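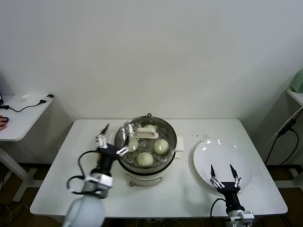 Can It Put the Buns on the Plate? Household and shop-floor chores for a two-armed robot

Project report, Applied Automation, second year
Group members: Raquel Cordeiro, Henrique Sampaio, Elin Parry
Supervisor: Lurdes Pinheiro
October 13, 2019

1. What we set out to do

The original proposal was called "Towards General Domestic Assistance". Our supervisor crossed out everything except "Towards", and we started again.

The question we ended up with was smaller. Given a two-armed robot with ordinary two-finger grippers, which everyday jobs can it finish without a human reaching in to rescue it? We picked four. Two came from the kitchen: moving steamed buns from an electric steamer to a plate, and folding a tea towel. The other two came from a day Elin spent in the stockroom of Rustley, the hardware shop where her uncle works: sorting bagged screws into bins, and facing up tins on a shelf so the labels point forward. We chose them because a bored fourteen-year-old can do all four, and we wanted a fair opponent.

2. How the trials were run

Each chore got 48 attempts, split evenly between two ways of working. In the first, one of us steered the arms by hand from the control station. In the second, the robot ran on its own from what it had learned out of our recorded sessions. We recorded 697 sessions before we stopped, which was the point at which Henrique began dreaming about them.

An attempt counted as a success if the job was finished, nothing was damaged, and nobody touched the robot or the objects. We argued for most of an afternoon over the meaning of "damaged" as applied to a bun. The rule we settled on was that a bun was damaged if Raquel wouldn't eat it. Raquel would like it noted that her standards fell as the term went on.

3. Results

Steered by hand, we finished 21 of 24 bun attempts, 15 of 24 towels, 24 of 24 screw sorts and 22 of 24 shelf jobs. On its own, the robot managed 11, 2, 19 and 13 in the same order.

The screw bags were the clear winner. They're all the same size, they don't mind being squeezed, and dropping one from a small height into a bin is the correct technique anyway. If your household consists mainly of bagged screws, the future has arrived.

The shelf job went better than we expected and slower than anyone would pay for. The robot could turn a tin to face the front, but it did it in tiny corrections, like somebody hanging a picture with their spouse watching. Our best unaided run took 381 seconds for one shelf. Elin's uncle did the same shelf while talking on the phone, and we didn't have the heart to time him.

The towel we'd prefer to pass over quickly. Two successes out of 24, and in one of those the towel had more or less folded itself by falling off the edge of the gripper.

4. More about the buns

The bun job was the most interesting, so it gets its own section.

A steamed bun is soft, a bit shiny on top and slightly sticky underneath. The steamer makes it worse, because the basket sits down inside a metal rim and the fingers have to come in from above, at an angle, without knocking the neighbours. Four buns in a round basket don't leave much spare room. A person slides their fingers under and thinks nothing of it. Our grippers have two fingers and no opinion about pressure, so the grip width had to be learned from examples, and the examples were ours, and we weren't very consistent.

Most unaided failures were of one kind. The arm went to the right bun, closed a touch too early, and pinched the top. The next most common was the bun being picked up nicely and then let go above the plate too soon, so that it landed on its side and rolled. The plate itself never caused trouble. It's big and it stays where it is, and we came to value that in a plate.

We also found that the robot was much better with the last bun than the first. With three already gone there was space to be clumsy in. Rui Brandão, who runs the lab and had been pretending not to watch, pointed out that this is also how he unloads a dishwasher.

5. What we think it means

Machines can do some chores now, if you choose the chore, set out the table, and have a graduate student's worth of patience. In most of our failures the arms got to the right place and the hand let them down. Rigid objects were fine — soft ones needed judgement we hadn't managed to pass on.

We'd be careful about the numbers. We used one robot in one room, and the same three people did all the demonstrating. A group at Condel tried the towel with padded fingertips and told us over lunch that it helped, but we haven't seen their figures and they haven't seen ours, which suits both parties.

6. If we did it again

We would record fewer sessions and make them tidier. We'd agree beforehand on one way of picking up a bun. We'd also fit softer fingertips, which we asked for in May and which are still, according to the stores desk, on their way.

Elin wants to try cutlery next. Henrique has asked to be put on a different project.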